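Getting the Brown Out of Cups
Household Notes, by Karlijn Hendriks

Every cup in my kitchen that has met black tea goes the color of a saddle by December. I used to blame the tea. Now I blame the water, which in Dondau is hard enough to chew.

Start with baking soda. A teaspoon in the bottom of the cup, enough water to make a paste, and a damp cloth. Rub in circles and don't be polite about it. Most stains give up in under a minute. The ones under the handle, where no finger fits, want an old toothbrush, clearly retired.

For the stubborn ones, fill the cup with hot water, drop in a denture tablet, and leave it for 22 minutes. I arrived at that figure by forgetting a cup while on the phone with my sister. Rinse twice unless you like your coffee minty.

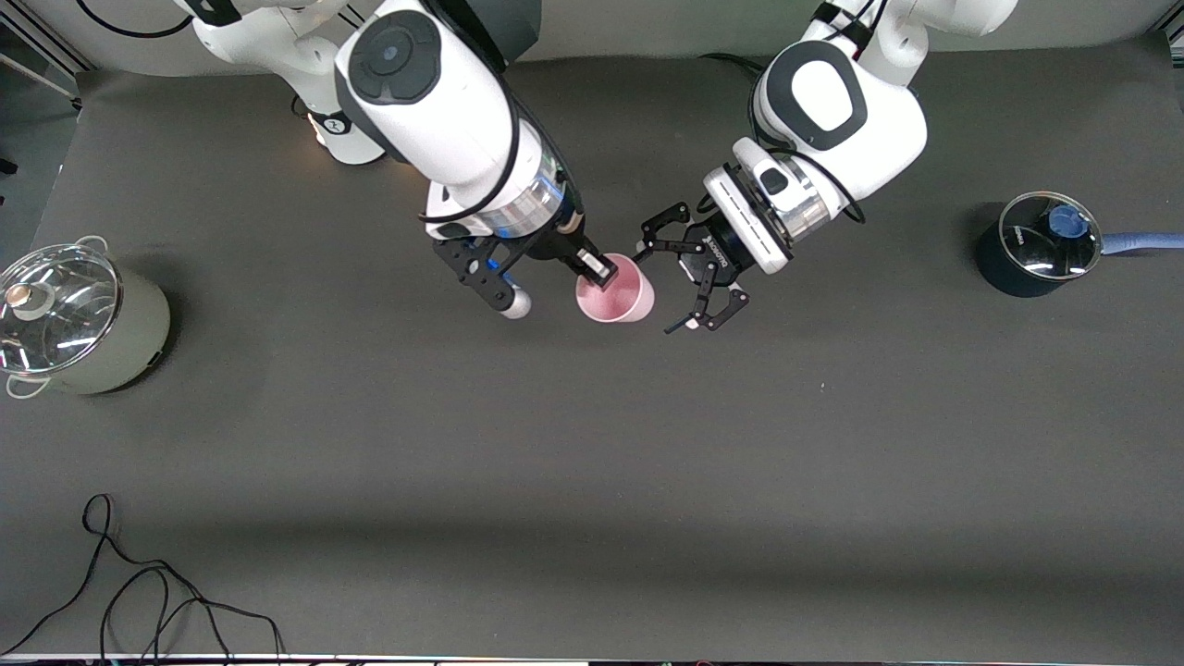 Privevbridge Home Pages, no. 227

Colored cups need a gentler hand. Skip anything with bleach in it, skip the scouring powder, and keep steel wool for the oven racks. I took the shine off a perfectly good yellow mug in 10 seconds once and it has held pencils ever since.

Plastic is its own misery. It soaks up tomato soup and keeps the memory. Rub in a little cooking oil first, wash with dish soap, then stand it on a sunny windowsill for the afternoon. Turn it once. Repeat tomorrow if it still looks like lunch.

Gray scratches inside white china are usually metal left behind by spoons. Cream of tartar and a few drops of water will shift them. You have a jar of it at the back of the cupboard, bought for one batch of cookies.

As for storage, don't stack cups more than two high, and don't hang them by handles that have been glued. I have almost 12 saucers with no cup to go with them, should anyone need proof.

Next time: kettles, and the rattling thing inside them.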